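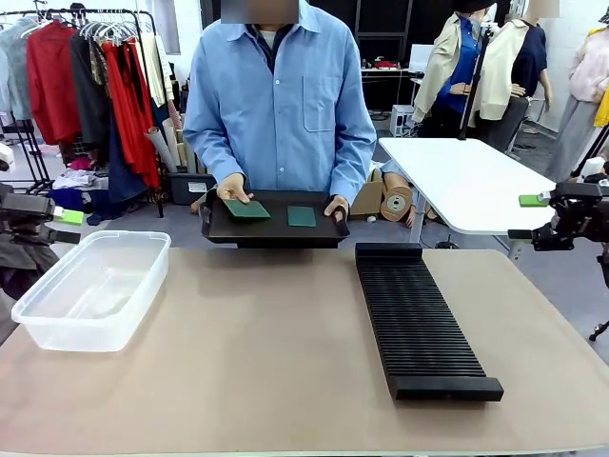

Wernport Allotment and Garden Society
Minutes of the winter general meeting, held in the upstairs room at the Fetthorpe Road library, 08/12/2024

Chair: Koen Wouters
Apologies were received from the two Etstead plot holders, who had family visiting, and from our webmaster.

The meeting opened at 2:15, a little behind time because so many people stopped at the seed table on the way in (a very good sign for spring, the chair said, and he was happy to wait). Koen welcomed everyone, with a special hello to the four new members who took on plots along the railroad fence this fall.

1. Minutes of the last meeting
The November minutes were read and accepted with one correction. The compost delivery went to the lower gate, and the secretary had written upper gate. She is sorry, especially to the gentleman who walked up there with his wheelbarrow on the strength of it.

2. Water
The new standpipe by the Söderlund orchard is in and has been shut off for the winter. There was a long and friendly discussion about hoses. Several members feel that a hose left running on one plot leaves the plots at the bottom of the slope with a trickle, and anyone who gardened down there in July will know the feeling. It was agreed that hoses may be used before 10 in the morning and after 6 in the evening, and that watering cans are fine at any hour. The rule will be tried for one season and looked at again next winter.

A member asked whether rain barrels could be bought together to bring the price down. Koen has a quote of $700 for 15 barrels with lids and taps, delivered. Members who would like one should put their name on the sheet by the door before they go home. We will order if all 15 are spoken for by the end of January.

3. Paths
The main path is in poor shape past the tool shed, where the roots of the old plum have lifted it. We talked about cutting the roots, but the feeling in the room was very much on the side of the plum, which gave so generously this year - there is still jam. The path will be moved over toward the hedge instead. We have $300 set aside for wood chips, and the chair thinks that will do it with a bit left over. Work day to be arranged once the ground is fit to dig.

4. Plot fees
Fees stay as they are for the coming year. This was received with applause. Please do pay by the end of February, as chasing people is nobody's favorite job.

5. Seed swap
We handed out 140 packets at last year's swap and ran out of beans before lunch, so please save more beans! Labels should give the variety and the year, even if the variety is only "Grandma's yellow one." The Etstead gardeners have asked to join us this time and were voted in gladly. They are known for their leeks.

6. Any other business
Rabbits: still with us. The lower fence will be checked on the next dry weekend.
Bonfires: a neighbor has asked, very politely, that we not light them on laundry days. Members are asked to look over the wall first.
Lost property: one gray glove, a thermos and a good pair of pruners are in the shed. The pruners have been there since September and will go into the shared tool box if not claimed.

Thanks were given to everybody who baked. The meeting closed at 3:50, and most people stayed on for tea and the last of the ginger cake.

Next meeting: second Sunday in February, same room. Please use the side entrance.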